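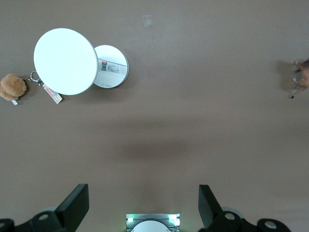 Department of Applied Automation – Visit Reports

Visit to the Kotard Gripper Laboratory, Cisomthorpe

On June 22, 2018, two members of the department visited the Kotard laboratory at Cisomthorpe to compare end-of-arm equipment for the small parts cell planned for Room 242. The visit was arranged by Coralie Mudgway, and the tests were run together with Wálter Grajales of the Kotard applications team.

The morning was given to a two-finger gripper with a camera mounted at the wrist. Both black fingers stay in the camera's view from base to tip, and the operator can judge the approach to an object from the image alone. The two green indicator lights on the housing between the fingers are also in view. Our staff found this more useful than expected, as the present arm in our teaching laboratory has its only lights on the controller cabinet.

Kotard prefers household goods to machined test blocks for first trials. The objects set out on the brown tabletop included a white disc leaning over a smaller round white device, a fluffy light-brown pom-pom on a keychain, and a toy horse. Each raises a different question for a parallel gripper. A thin disc offers little edge to hold, and where one object overlaps another the fingers must take the upper one without dragging the lower. The pom-pom gives way under pressure, while its chain, ring and card tag can trail behind or catch. The horse has narrow legs and a body that should be gripped higher up.

Mr. Grajales asked each visitor to drive the arm by hand before any program was run. The Ong controller was used first, followed by the Kodix unit. The Ong pendant is lighter and its jog keys are well spaced, but changing the finger opening requires leaving the motion screen. On the Kodix unit, opening and wrist rotation share one page. Ms. Mudgway preferred the Kodix for student use; the undersigned would accept either, provided that the speed limit can be locked.

The camera was discussed at some length. The label on the smaller round device carries several lines of very small print, too small to read in the wrist camera's picture from the viewing height. Kotard recommends a second, fixed camera where labels must be read, and the wrist camera for position only. A soft shadow also lay across the middle of the table, and we have asked for advice on lighting before the cell is laid out.

After lunch the group saw the storage area and the repair bench. Spare finger sets are listed in the catalog under item 1239 – delivery times were not available on the day.

The department will request a loan of the two-finger gripper with the Kodix controller. The written quotation is to be sent to Ms. Mudgway, and the question of the fixed camera remains open.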